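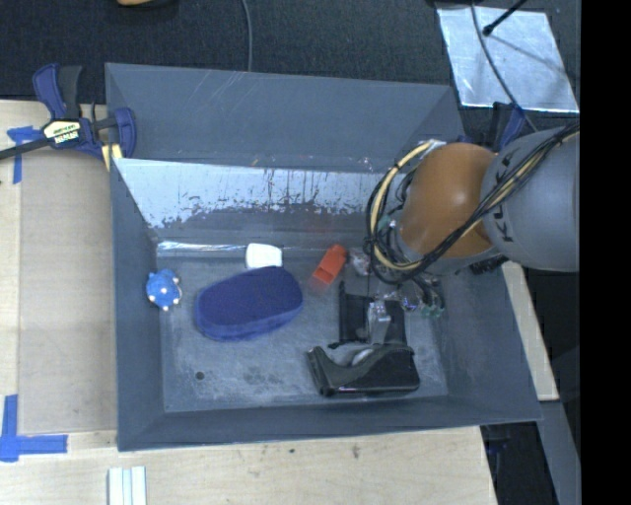
Figure 2. Bin and arm in the shared workshop cell.

3.2 Workcell construction

The picking cell was built on a bench in the Rurard shared workshop, and every part of it had to be removable at the end of an evening. Nothing could be screwed into the tabletop. The bin therefore rests directly on the wood and is held at the rim by bar clamps (Figure 2), while blue tape on the bench to its left marks corners for alignment. Cables on the arm run outside the links and loop around the joint above the gripper – a layout that is quick to service but restricts wrist rotation when the tool is low. We limited that rotation in software to 60 degrees either side of the rest pose.

The band along the far wall of the bin is reflective and its lower edge is worn. Early versions of our segmentation code, written by Ladefoged, treated highlights on this band as object edges. Masking the wall in the depth image removed most of these false detections, at the cost of poorer grasps on items lying against it. Glossy black items remained difficult under both settings.

3.3 Object set and trial procedure

The full set holds 17 household and office items, of which only a subset is placed in the bin for any one trial. Mekonnen arranged the items by hand and kept the layouts in the Quintana log. Each layout was attempted 3 times with the arm returned to its rest pose between attempts. A grasp was scored as complete when the item cleared the rim; contact with a neighboring item was recorded separately and did not affect the score.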